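# Toalha de mesa Nitero – riscas finas sobre fundo amarelo-pálido

Referência: Nitero 14
Marca: Kadia
Utilização: mesa de refeições, interior

A Nitero é uma toalha de uso diário, pensada para mesas que são postas e levantadas várias vezes por dia. O fundo é amarelo-pálido, com riscas verticais finas em verde, laranja e castanho. O padrão é contínuo de uma ponta à outra, sem barra nem motivo central, pelo que a toalha pode ser colocada em qualquer sentido e cortada à medida sem perda de desenho.

O corte é feito em armazém, a pedido, com bainha em toda a volta. Para mesas encostadas a um banco corrido, recomenda-se reduzir a queda do lado do assento: o tecido em excesso fica preso entre o tampo e o encosto e desloca a toalha quando alguém se senta. Nos restantes lados mantém-se a queda normal.
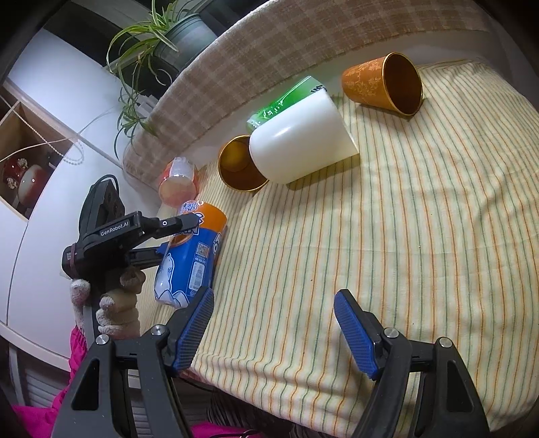
A cor do fundo foi escolhida para combinar com têxteis já existentes na sala. Funciona com xadrez bege e castanho em almofadas e encostos, e aceita loiça branca, laranja ou com rebordo dourado. Com loiça de padrão muito denso, a Kadia aconselha a versão lisa (Nitero Lisa), fornecida no mesmo tom de amarelo e sem riscas.

## Dados técnicos

| Característica | Valor |
|---|---|
| Cor de fundo | Amarelo-pálido |
| Riscas | Verde, laranja e castanho |
| Largura do rolo | 900 mm |
| Bainha | 14 mm, costura simples |
| Tolerância de corte | 6 mm |
| Garantia | 2 anos, defeitos de costura e de cor |

Para mesas mais largas do que o rolo, unem-se dois panos com costura plana no sentido das riscas. A união fica alinhada com uma risca castanha e deve ser indicada na encomenda.

## Colocação

1. Limpar e secar o tampo.
2. Desdobrar a toalha com as riscas na direção pretendida e centrar.
3. Alisar do centro para os bordos, com a palma da mão.
4. Em tampos envernizados, aplicar antes a base antiderrapante Lie, vendida à parte.

A toalha não substitui uma base térmica. Tachos e travessas saídos do forno exigem um descanso próprio.

## Manutenção

- Sacudir depois de cada refeição.
- Lavar à máquina em programa delicado, com cores semelhantes.
- Não usar lixívia. As riscas laranja são as primeiras a perder cor.
- Secar na horizontal ou em estendal largo – a mola deixa marca na bainha.
- Passar pelo avesso, com ferro morno.

Nódoas de bebida devem ser absorvidas com papel e tratadas com água fria antes da lavagem. Para gordura, usar o sabão Vandex em barra, aplicado a seco.

## Encomendas

Cortes à medida não têm devolução, salvo defeito. O pedido deve indicar comprimento, largura, queda em cada lado e sentido das riscas. Amostras de tecido e dúvidas sobre medidas: Elikem Zakaria, apoio técnico da Kadia.

Ficha revista em 4 de janeiro de 2025.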